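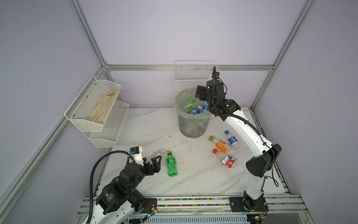 Boards > Safety and Claims > Prevention > Near-miss reporting

Near-miss cards: paper or app? (and do you give prizes?)

16 shares

weidong_ding
Hi all, long-time reader, first proper post. I've just taken over health and safety at Thibodeau (commercial laundry, two sites, the big one is in Humden) and I'm having a ball with it. My first project is near misses. We have a form. It's two pages long and lives in a ring binder in the supervisor's office, and the last entry before I started was for a trolley that had been scrapped by the time I read it.

So I've binned the form and I want something people will fill in during a shift. Options so far are a pocket-sized paper card with a drop box at each end of the floor, or Cilunness, which our broker keeps mentioning and which runs on a phone. Which would you go with, and has anyone had luck with a small prize? I was thinking a draw every February, with a decent voucher.

Would love to hear what worked, and what flopped too!

shufen.dong
Oh I love this topic. Paper, paper, paper! We went from a form like yours to a card with three lines on it: where, what nearly happened, what would fix it. Name optional. It took off in the first fortnight and I was reading them over lunch like they were letters. Half of them were about one door.

The door got fixed, by the way. It swung out into the walkway and people had been dodging it for years. A hinge and a bit of floor paint and the cards about it stopped.

My tip is to answer every card on the noticeboard, even if the answer is "can't do it this quarter, here's the reason". People will forgive a no, but they won't write a second card if the first one vanished.

HJia
Going to be the grump. I handle claims for a mid-sized employer and I've sat through a lot of near-miss schemes. Volume goes up, everyone cheers, and the injury rate doesn't budge, as the cards are all about puddles and extension leads and the claims are all sore shoulders and backs. If your laundry is anything like the ones I've dealt with, your money is going out the door on lifting and reaching into deep tubs. Will a card catch that? A sore shoulder doesn't nearly happen. It builds up over months.

weidong_ding
That's a really fair point and yes, shoulders are our biggest item by a mile. Maybe the card needs a line for discomfort as well? "Anything hurting by the end of the shift?"

shufen.dong
Yes!! Add it. We have "sore, tired or awkward?" with a tick box and a drawing of a body you can circle. The drawing gets used more than the words do, and it's brilliant for anyone who doesn't love writing in English.

HJia
I'd be careful there. Once somebody has told you in writing that their shoulder hurts, you've been told. If the card then sits in a box over a long weekend, you have an awkward gap between when the employer knew and when anyone acted. I've seen that argued over. Either empty the box daily or keep symptoms out of it and have people go straight to their supervisor.
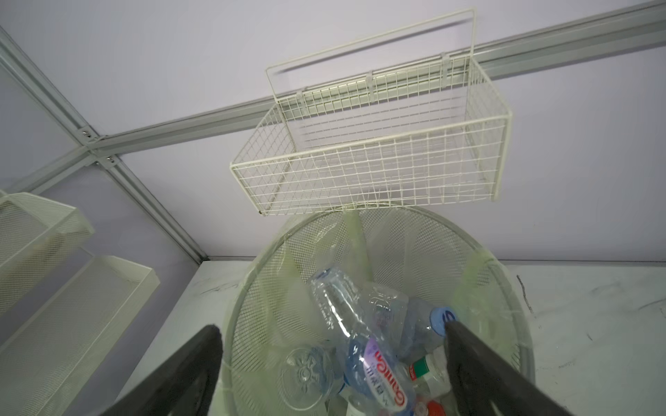 Saranya Namboodiri

Jumping in, as I did this exact job at a linen service before I moved to food. HJia is right about the gap and Shufen is right about the drawing, and you can have both. We kept two boxes. Hazards and near misses went in one, and the body card went by hand to the shift lead, who signed it and gave back the tear-off strip. The worker walked away with a record, the lead couldn't say they hadn't seen it, and the physio visited while things were still niggles. I can't tell you how much nicer it is to talk to someone about a niggle than about surgery.

On the app: we trialled Cilunness for one winter. It's good! The photos are handy and the reminders do work on managers. But phones were in lockers during the shift (wet floor, hot machines, sensible rule), so reports came in from the car park, and by then people had forgotten the details or just wanted to go home. If your people carry phones, ignore me.

On prizes: please don't do a draw for the most cards. We did, and one fellow put in a card for every sock on the floor. Lovely man, very keen, and he did win.

meifangyin
Saranya, the sock man, I'm crying. We had one too, with cable ties.

I want to speak up for the app though. We're spread over a lot of small sites and paper was hopeless for us. Cards sat in vans. Since moving across we've logged 655 reports and I can sort them by task, and that's how I spotted that nearly all our hand injuries and near misses came from the same step of the same job. I'd never have seen it in a shoebox of cards. With two sites Weidong could type paper cards into a spreadsheet and get the same thing, but somebody has to do the typing, and do it every week.

HJia
OK, sorting by task is the first thing in this thread that's warmed me up. That I could use. Which job was it?

meifangyin
Opening cartons! Cheap knives with the guard taped back. We swapped the knives and it cost less than the excess on one claim.

shufen.dong
I'll still take my shoebox. I do type mine up, with a cup of tea, and I like seeing the handwriting. You can tell when someone was cross.

HJia
You can tell when someone's cross in an app too. CAPITALS.

Saranya Namboodiri
Weidong, one more thing before you print anything. Ask Jevar, or whoever your insurer is, whether they'll pay for a visit. Ours sent a consultant out for a morning at no charge and she rewrote our card standing at the folding table, with the folders telling her what to put. It came out far better than my version, and because the crew had written it, they used it.

weidong_ding
This is gold, thank you all. Where I've landed as of 1/3/26: paper, with two cards, one for hazards and one for the body. The body one goes hand to hand with a tear-off strip. Boxes get emptied at the end of every shift, and I'll type them up by task. No draw. I'm thinking morning tea for the whole crew when we close out a batch, so nobody gets paid by the sock.

Trialling with the 5 am crew first as they're the chattiest. I'll ask about the insurer visit too.

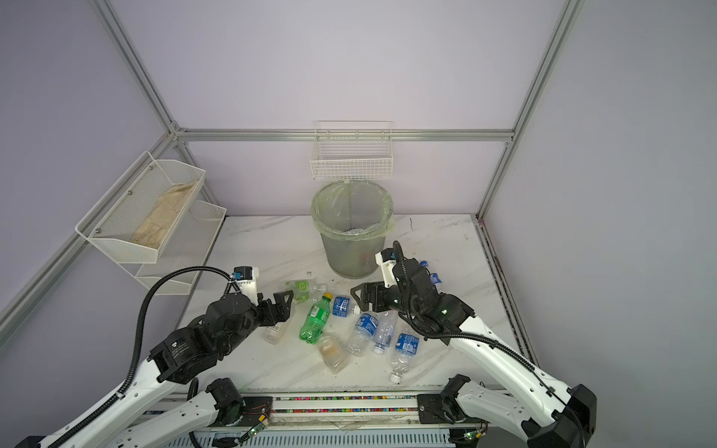
Bottles on the tabletop, lined bin behind

meifangyin
Love it. Put the closed-out ones up on the board with a before and after photo, people really do stop and look.

HJia
Fine plan. I'd still get someone in to look at the tub height before you print a single card. Spring-base tubs aren't that dear and you already know about the shoulders. You don't need a card to tell you what your claims history has told you.

shufen.dong
Do both at once! Tubs AND cards. If the first thing that happens after the cards come out is that the tubs get better, everyone will think the cards did it, and you'll be swimming in them.

HJia
That's sneaky and I like it.

weidong_ding
Quote for the tubs requested. Will report back once the first batch of cards is in, and I'll post the card layout if anyone wants to pinch it.

Saranya Namboodiri
Yes please, post it!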